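Etholm furniture maker Losteck says its new tabletop finish will last 12 years without a recoat. It offered no test results, and the warranty – all two pages of it – excludes heat, water and "ordinary household use".

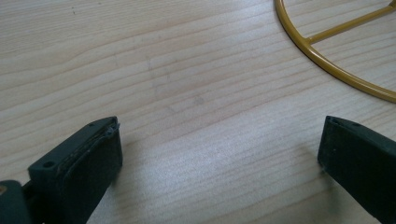
A pale wooden tabletop with a satin sheen.

Owner Sowmya Rai said 300 tables had been sold since July. Refinisher Murali Murthy is unmoved. "Any satin top looks good in the showroom," he said. "Ask me after a few winters."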